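Two grippers, one table, and the tape question

Posted by Aurel Avram, 27 March 2019
177 shares | 7 comments

In February I promised to write how the fingers compare, and then I was lazy. Now I have enough notes for a first report. The test is simple: two arms on the same table, thin objects, and we look at which finger surface holds better. 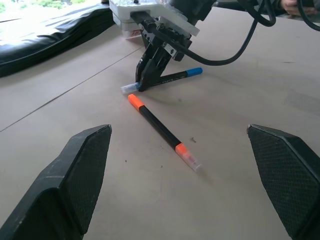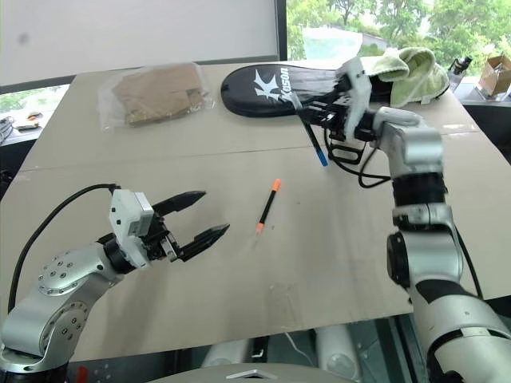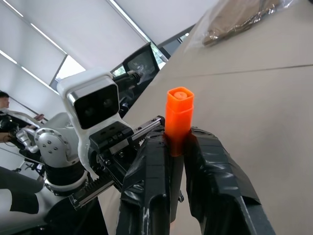
I started with pens and markers because they are more difficult than they look. A round barrel wants to roll away when the first finger touches it, and on a smooth table there is very little to stop it. The fingers with the crosshatch pattern were my favorite on paper. They bite well, but only if both sides close at the same moment. If one side comes early, the marker turns and you pick it at a bad angle.

With tape on the fingers the contact is softer and the object turns less. Square parts sit very well in it. The price is that tape gets wrinkles, and each wrinkle is a small surprise for the controller. I changed it 2 times in one afternoon and the closing width was different after each change.

My log has 1,848 grasps now, pens and pegs together. I don't want to give a percentage yet – the Wakau controller was updated in the middle, and the older part must be repeated with the same force limit. I can say already that I trust the wrist camera more than the head camera for the last centimeters. From the head, a thin pen is a few pixels wide and the fingers hide half of it.

Next I want to try the Nadus pads, if the shipment from Titgate arrives. They are silicone, so maybe I can forget the tape.

Comments

thibodeau_fan
What tape do you use? Mine leaves glue on everything.

Aurel Avram
Ordinary electrical tape. It leaves glue also, I clean with alcohol.

mk_wrist
Please publish the force limit when you repeat the runs. I had the same rolling problem and lower closing speed helped me more than the surface.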